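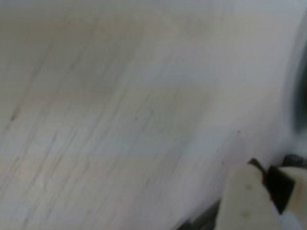
Light gray surface with darker diagonal streaks and a few small reddish and dark specks.

Minja Valley Weather Diaries
Second progress report to the Gromberg Fund
Prepared by Jozef De Smet, project coordinator

1. Where we are now

In the first report I wrote that the reading of the diaries would start slowly, and it did. In this period the work has found its rhythm. We have now transcribed 559 pages of the diaries kept by the miller's family at Zinevel, and all of these pages are entered in the Wakix database with their dates, the river level when it is given, and the notes on wind, frost and harvest. The plan for this stage was a little lower, so we are ahead on the pages. We are behind on the checking, and I explain this in section 3.

The collection has eight notebooks. Five of them are complete in transcription. The sixth is in progress. The last two are not yet started, and they are the most difficult, for the reason that the writer had become old and used many short forms of his own.

2. What the diaries contain

For the members of the Fund who did not see the first report, I repeat shortly what kind of source this is. The miller wrote down every morning the height of the Minja at a mark on his wall. He did it for his own business, to know when he can grind and when he must stop the wheel. His daughter continued after him, and later her son. They did not think about climate or about history. For this reason the notes are very even and very dry, and that is what makes them useful for us.

A typical entry has one line. "River two fingers under mark, wind from the hill, Anton's rye came wet." Some entries have only the level. In times of flood the entries become longer, and there is one spring where the daughter fills almost four pages about the bridge, the neighbors' hens and who helped to carry the flour upstairs. We transcribe everything, also the hens. In the application we promised a full text and we think it should stay so.

The measure of "fingers" was a problem from the beginning. Crescencio Paredes has now compared the entries with the level records of the district water office for the years where both exist. He found that the miller's finger is quite stable, but the grandson's is bigger. We will use two different values, one for the first two writers and one for the grandson, and the database will show always the original word beside the converted number. The notes on this method are written and can be sent to the Fund on request.

3. Checking

Each page should be read by a second person who has not made the transcription. At this moment the second reading is finished for three notebooks only. The delay has two causes. One of our readers moved away from Zinevel in November, and we needed some time to prepare a new one. Also the second reading takes longer than I wrote in the budget. I had counted it as half of the time of the first reading. In the practice it is closer to the same time, since the reader must stop at every place name and every weight.

I take responsibility for this wrong estimate. We do not ask for more money. We propose to move the hours planned for the printed booklet into the checking, and to publish the booklet as a file for download. If the Fund prefers to keep the printed version, please tell us before the next payment, so we can look for another solution.

4. Errors we found

The second reading of the first three notebooks found mostly small things: a 1 read as a 7, a saint's day put on the wrong date, the letter for "calm" mixed with the letter for "rain." The last one was the most serious, because it changed the weather of a whole summer. Crescencio went back through the notebook and corrected it by hand. After this we wrote a one-page guide with the letter shapes of each of the three writers, and the new transcriptions are clearly better.

In one place the year itself was wrong in the original. The daughter wrote the old year until the middle of February, and then stopped without correcting. We keep her date and add ours in brackets.

5. Work with the school and the village

The older class at the Zinevel school came for two afternoons to read with us. The pupils were given pages that were already transcribed, and compared their reading with ours. They found a mistake which both adult readers had missed: a word we had as "geese" is "grease," and it belongs to the wheel. The teacher would like to repeat the afternoons next term.

We also had an evening at the village hall. More people came than we had chairs. Several families recognized names from the diaries, and one lady brought a letter from the same mill, with the seal still on it. She allowed us to copy it. It is outside of our project, but it helps us to date the repair of the wheel.

6. Database

Wakix works well for the search and less well for the old measures. It wants one number in each field, and our source often gives "between this and that" or "nearly at the mark." For now we enter the lower value and the higher value in separate fields. It makes the entry slower but we lose nothing. Export to a normal table was tested and is good.

Copies of all files are kept in two places, one at our office and one at the district library.

7. Spending

The spending for transcription is inside the plan. Travel is lower than planned, as the notebooks could stay at the library and we did not need to visit the owner each time. The line for checking is already used up for this period, as explained before. The receipts are in the separate folder sent with this report.

8. Next period

We will finish the sixth notebook and begin the seventh. Before this we want to make a list of the grandson's short forms, with the help of the owner of the diaries, who still remembers some of them from his father. The second reading should reach the end of the fifth notebook. Crescencio will also prepare the first chart of spring river levels, for the Fund only and not yet for publication, so that you can tell us if the form is useful for you.

Our one open question to the Fund is the booklet. A short answer by e-mail is enough.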